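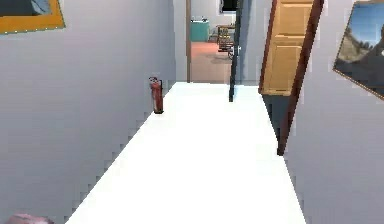

OK the hallway bug is finally cornered and I am so happy, let me tell you about it!

Quick recap: our sim robot drives down a hall, through a doorway, into the room with the teal cabinet. Easy, right? It made it 100 times in a row in January. Then I updated the nav stack and it started clipping the open wooden door on the right. Hard.

First guess was the floor. It's plain white with no texture at all, so I figured visual odometry had nothing to hold on to and was drifting. Spent 2 days on that. Drift was fine!!

Then Pascal Marchal over at Avmont asked me what the planner thought the door looked like. Great question. I plotted the collision shape and the door was CLOSED. The render had it swung open into the hall, and the planner had it flat in its frame.

So the robot saw clear floor, hugged the right side, and drove into the door at full speed. 7 hits in one night of runs.

And the safety stop never fired, because it reads the same stale map. That's the part that bugs me. On real hardware that's a broken door, or somebody's shin.

Fix is in: door angle now gets pushed to both on every reset, and the stop has its own range check. 6 clean runs so far, more going tonight!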